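October 2018

Notebook, drying trials, continued from the September pages.

Taner Ertürk asked me yesterday why the pear slices from the second batch came out leathery at the rim and still soft in the heart, and I promised to write down what I think before I change anything. So this entry is mostly thinking, with a few numbers.

The pears are from Kuldale, the firm green ones. I got 47 fruits in the crate and put 3 away for eating. The rest I cut by hand, because the slicer from the Chiang kitchen has a loose guide and it gives slices that are thick on one side. By hand I am slower but more even. Each slice is 7 mm. I checked with the caliper on every tray before loading, and I threw the worst ones in the compote pot.

Dip: water with lemon juice, as last month. I left the slices in the bowl until the next tray was ready, so the first slices of each tray had a longer bath than the last ones. I do not believe this matters for the texture, but it does for the color. The long-bath slices are paler. For next time, I should use the small bowl and dip by the handful.

Now the problem of the rim. My opinion is that we start too hot. When the surface dries very fast, it makes a skin, and the water inside has no easy way out. Taner says the air is too slow, and that a hotter start is fine if the fan is strong. We may both be right. In the Misstead shed we had an old cabinet with a noisy fan, and I remember that the apples there never had this skin, even when the man who ran it put the dial quite high. But apples are not pears, and my memory of that dial is maybe too generous.

What I did in batch two:

- loaded cold, door closed, set to 76 °C for the first hour
- lowered to 60 °C until evening
- turned the trays back to front one time, at noon
- no turning of the slices themselves

What I noticed: the slices near the back were darker at the edge. The bottom tray was behind all the others, and I gave it extra time alone. On the bottom tray the slices also stuck. I had to lift them with the thin spatula, and many of them tore. The sugar comes out and works like glue, and if one waits until they are cold it is much worse. I lifted the second half while still warm and lost only a few.

Smell was very good all afternoon, by the way. People came from the corridor to ask.

Plan for batch three. I will start at 55 °C and stay there for two hours, with the vent fully open. After this I go up to 60 °C and close the vent to half. I will change only the temperature and the vent, and the fan stays as it is. If I touch the fan too, then Taner and I will argue until Christmas about which of us was correct.

Loading: single layer, no overlap, and a finger of space from the wall of the cabinet. In batch two I was greedy and let the slices touch each other, and where they touched there was a wet half-moon that never dried well.

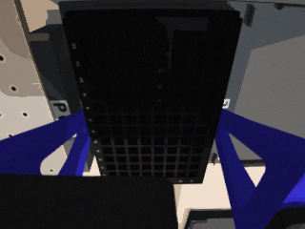
*3 min read*

Trays and grids. I prefer the open grid to the solid sheet with baking paper, also for sticky fruit. Paper keeps the underside wet and one must turn every slice. With the grid the air comes from both sides, but the marks of the bars stay printed in the soft fruit. For our own use this is no problem. If we want to give some bags to the people at Fokton, I would like them prettier, and for this one tray I will use paper and turn the slices by hand.

Cleaning: soak before scrubbing. Dried pear juice is hard like varnish, and I bent one of my good brushes on it. Warm water and a little soda, overnight, then the brush goes through the openings without force.

Storage test is still running. Two jars from batch one are on the shelf over my desk, one with the lid closed from the first day and one which I left open for a night before closing. In the closed one there was a little fog on the glass in the morning, so the slices were not finished when I packed them. I put them back in the cabinet for one more hour. The other jar is clear until now.

To do:

- ask Taner for the second thermometer - mine and the cabinet dial do not agree
- tighten the guide on the Chiang slicer
- buy lemons
- write the slice thickness on the jar labels, not only the date

Weigh the next batch before and after, every tray separately. I forgot this again.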